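Drap-housse Dultard, coton peigné, grand lit : avis du service hébergement

Le présent avis porte sur le drap-housse Dultard, retenu pour le renouvellement du linge de la résidence Bunting. L'article a été utilisé pendant 7 semaines dans les chambres doubles, selon les conditions ordinaires d'entretien de l'établissement.

Confection et tenue

Le tissage est régulier et les coutures d'angle n'ont pas cédé. L'élastique, cousu sur tout le pourtour, maintient correctement le drap sur les matelas épais. La toile se froisse toutefois aisément – un repassage demeure nécessaire pour les chambres de réception.
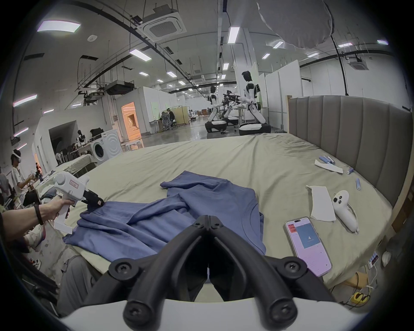 Entretien

Le lavage à 60 degrés n'a pas altéré la teinte de manière sensible. Mme Lorraine Bloxham, responsable de la lingerie, relève un léger retrait en longueur après les premiers cycles. Le séchage en machine est déconseillé par la notice, dont la traduction française mériterait d'être revue.

Appréciation générale

Le service attribue à cet article la note de 4 sur 5. Son acquisition est recommandée pour les chambres de séjour. Les prochaines commandes seront transmises en août.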